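Hourly vs. salary numbers in the state jobs report

mwardell_77
Posted 8:14 am

The May report has average weekly pay up nearly 3 percent from last year, and the local paper ran it as "workers are taking home more." I pulled the tables and most of the gain is in two groups, warehousing and health care. Retail is flat. If you take out overtime, warehousing is close to flat too. Am I reading this wrong?

tallgrass
Posted 8:40 am

You're reading it right. Weekly pay is hourly pay times hours. When Costico went to 12 hour shifts at the distribution center, everybody's weekly number went up and the hourly rate stayed where it was.

pennyjar
Posted 9:05 am

I don't agree that it's nothing. A bigger check is a bigger check. My rent doesn't ask how many hours I worked. People in my building at Sustell wanted the overtime and fought over it last winter.

tallgrass
Posted 9:22 am

Sure, but then the headline should say people worked more. A raise stays when the overtime goes away. Ask anyone who bought a truck on overtime money.

mwardell_77
Posted 9:51 am

Both fair. What I was trying to get at is the comparison with last year. The averages only count people who have a job that month. If a plant lets go of its lowest paid people, the average goes up and no one got a raise. Koutsoukos closed its second line in the spring and that was mostly entry level work. I think part of the manufacturing number is just that. 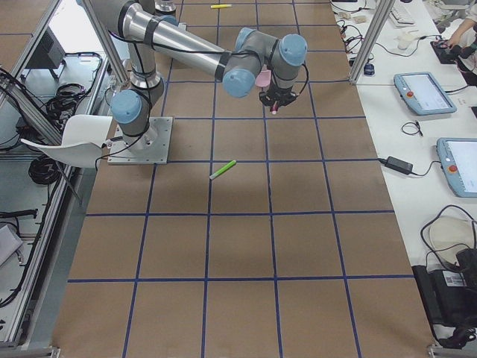 The table I'd like to see is the same workers followed for 12 months. The state has the payroll tax records to do it. They put one out a few years back and then stopped.

Skesari_Dan
Posted 10:30 am

They stopped over the matching. People change jobs, move across the state line, or go on contract, and they fall out of the file. You end up with the workers who stayed put, and those tend to do better than the rest. So that one is tilted as well.

mwardell_77
Posted 10:48 am

OK, I didn't know that. I'd still take it next to the average.

pennyjar
Posted 11:16 am

Use the median. One hospital hiring a few surgeons moves the average for this whole county.

tallgrass
Posted 11:33 am

Median hourly, yes. It's on page 9 of the PDF, under the county map. Up less than prices were – not by a lot, but less.

pennyjar
Posted 11:58 am

Page 9 in mine is the industry codes. Which version do you have?

tallgrass
Posted 12:07 pm

The revised one. They swapped it a day later and kept the same link.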